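Student Robotics Board > Projects > Packing task for the September contest

kamol_p
31 July 2018
Our club team (me, Aarti and Ratree) must put snack packets into a cardboard tray with slots. The gripper closes well, but when it goes down into the tray it pushes the packets beside it. Should we change the fingers or the program?

vsrithong
Change the fingers. Yours are too wide for such slots. I would cut new ones before anything else.

Mayuree_K
I don't agree with Vichien. New fingers mean you must calibrate again, and September is close. Fill the far row first and come down straight – then the neighbors stay out of the way.

kamol_p
Thank you both. We lowered the speed from 2000 to 1343 in the controller, and it is a little better. Aarti sits across the table with the laptop on her days, and on the other days we change places.

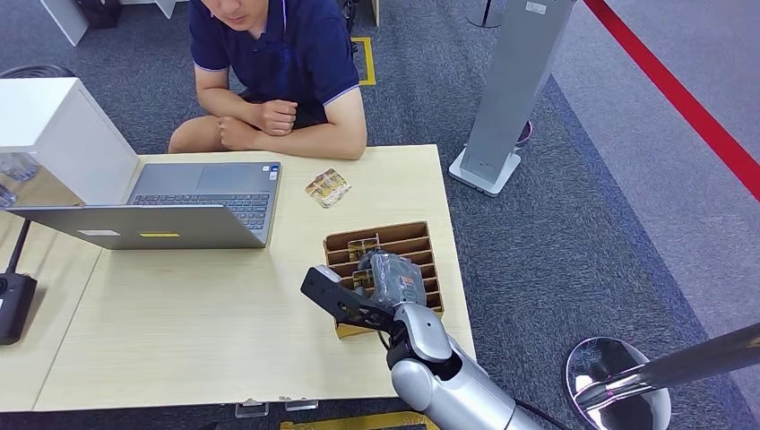

I will try the order from Mayuree first. If it still pushes, we cut narrower fingers as Vichien wrote.

vsrithong
Fine, but keep a log of 100 tries – with fewer you will only guess.

ratree.n
I already started the log, it is in our shared folder.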